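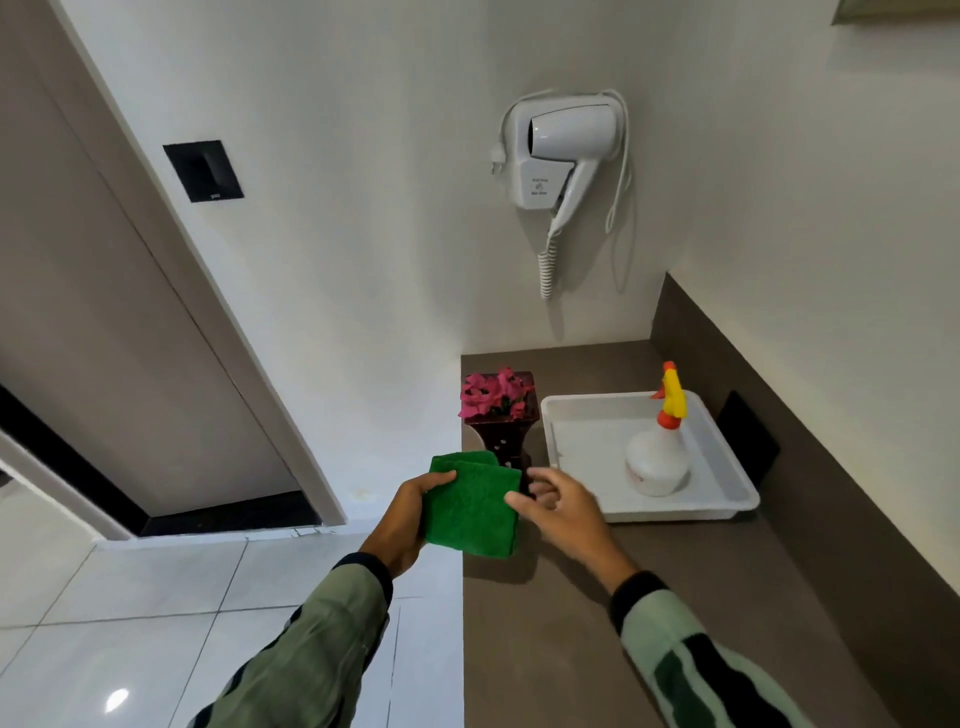 Team Hausreinigung, Gästehaus Viltcombe

Drucken | Als E-Mail senden

Mikrofasertuch Erkard, grün: mein Eindruck nach dem Winter

Seit August benutzen wir bei uns in den Bädern die Tücher von Erkard. Ich habe 17 Stück bei Timmermans bestellt und möchte jetzt aufschreiben, was ich davon halte.

Das Tuch ist dick, aber man kann es gut falten. Ich falte es zweimal und nehme für jede Ablage eine frische Seite. Auf den dunklen, matten Ablagen sieht man jeden Streifen, deshalb war ich am Anfang skeptisch. Mit wenig Reiniger aus der Sprühflasche bleibt bei mir fast nichts zurück. Mit zu viel Reiniger gibt es Schlieren, dann muss man trocken nachwischen. Auch die glänzende rote Vase mit den rosa Blumen wird damit sauber, nur an den Blumen selbst soll man nicht reiben.

Weniger gut finde ich den Rand. Bei zwei Tüchern ist nach etwa 17 Wäschen die Naht aufgegangen. Meine Kollegin Roos Prins meint, wir waschen zu heiß, das kann sein. Die Farbe ist noch kräftig.

Die Flasche stelle ich immer in ein flaches weißes Tablett, so gibt es keine Ringe auf der Platte. Das gehört nicht zum Tuch, aber ich empfehle es trotzdem.

Ich gebe vier von fünf Punkten und bestelle wieder, vielleicht zuerst nur eine kleine Packung.

23. April 2025

Drucken | Als E-Mail senden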